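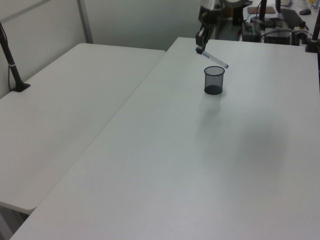 So the second quote came back and I've been sitting at the kitchen bench with a cold cup of tea, moving numbers from one column to another as though that will make them smaller. I said a while back I'd write up how we're planning the money for the arm, and a few of you have asked (nagged, in one case, you know who you are), so let's have it, mess and all.

Quick catch-up if you're new. I look after the workshop side of a small outfit in Trotcombe. We pack craft and stationery kits for schools: markers, cups, glue, the lot, all into boxes by hand. Every August and every January we fall behind, and every year I say we should look at getting a robot arm for the fiddly sorting, and every year something else eats the money. Last year it was the roof. This year the roof is behaving, so it's finally the arm's turn!

The first thing I'd tell anyone starting out is that the arm is the bit you'll think about most and it isn't where the surprises are. I had a lovely tidy spreadsheet with one big number at the top, and then Eylül Kaplan, who does our books and has a nose for this stuff, asked me what it was going to stand on. I said a table. She asked which table. I didn't have an answer, and that's how the spreadsheet grew to 14 lines.

I won't give you all 14 but these are the ones that caught me out:

Tables. I'd been assuming we'd use whatever was going. Folding tables are fine for trying things out, and cheap, and you can shove them in a corner when the school orders are done. But two of them side by side are never quite the same height, and once you've taught an arm where the surface is you really don't want somebody leaning on the other end. I've put down $700 for a proper bench with levelling feet and I'm keeping folding tables in the plan for the overflow. Eylül thinks $700 is too much. She may be right, I've been wrong about benches before.

Grippers. The quote from Kiani had one gripper in it, and the Brurex one had none, which made it look like a bargain for a whole afternoon until I read page three. Then there are spare fingers. You will want spare fingers. I found a set at $169 and put in two sets, and I've already decided I'm not going to be argued out of the second.

Cables, clamps, stands, power boards. Boring, boring, boring, and it adds up like groceries. Every camera wants something to hold it up and every something wants a clamp. I've stopped pricing them one at a time and just given the whole category a lump of $1,000. If there's change left over I'll buy everyone lunch.

Somewhere for the computer to live. I keep forgetting this one. It needs a keyboard and a mouse and a spot where the boxes and their leads can be in a tangle without being in the way, so that's a second surface behind the first, and that means more floor than I'd measured. I went back with the tape and some masking tape and marked it all out, and the trolley wouldn't get past. Moved it all across towards the roller door. Trolley fits now, but the power point's on the wrong wall, so there's an electrician on the list as well.

Time. I don't know how to put this one in dollars and I've had three goes. Higinio Rosales is going to be the one setting tasks up, and while he's doing that he's not packing, and he's our fastest packer by miles. For now I've put him down for two mornings a week until December and left the cost cell coloured yellow, my colour for "ask again later".

Right, the job itself! I've been thinking hard about what we'd actually ask an arm to do on day one, and I keep landing on the same boring answer, markers and cups. They're a big slice of what goes in our kits, they weigh next to nothing, and the mesh pen cups don't roll off anywhere. If it can pick up a small thing and put it in a cup all morning, it has a job with us. If it can do it with the lids and the little loose bits too, even better, because those are what slow my lot down.

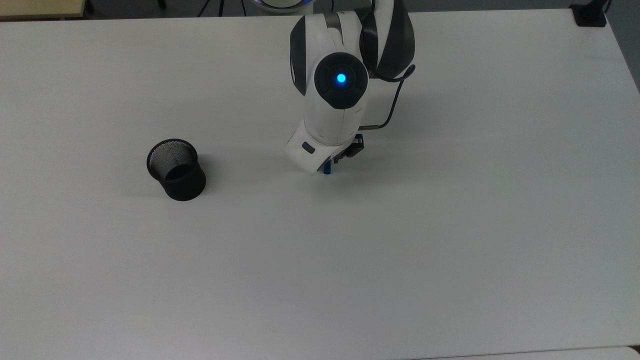

One little blue piece, one mesh cup and plenty of table to spare.

Looking at that photo again, the thing I'd point out to anyone doing their own floor plan is the amount of bare table. My first sketch had trays jammed right up against everything, because that's how people work, we reach over and around each other and it's fine. An arm has elbows too and they stick out in places you don't expect, and there's the cable looping off the side that needs room of its own. So I've redrawn it with far less on the bench and a shelf for the trays at the back. Higinio looked at the new drawing and asked where his radio was going to go. Fair question. It's on the shelf.

As for which quote, I'm leaning Kiani. It's dearer on the front page, but once I'd added a gripper and the mounting plate to the Brurex one the gap got pretty thin, and the Kiani people are over in Tramcombe and I can drive there and back before lunch if something plays up. I do like that. I've also asked both of them about renting for a season first, with the rent coming off the price if we keep it. Kiani said maybe. Brurex haven't got back to me, and I've rung twice.

Things I still need to sort before I sign anything: whether our insurance covers it, who's allowed to switch it on when Higinio's away, and what the service visits cost after the first year (both quotes go very vague at that point, funny that). If any of you have been through the rental thing and have opinions, please leave a comment, especially if you got stung. I'd like to know what to ask while I'm still the one holding the chequebook.

Next post will probably be about the electrician. He's coming at seven in the morning, so I'm off to bed.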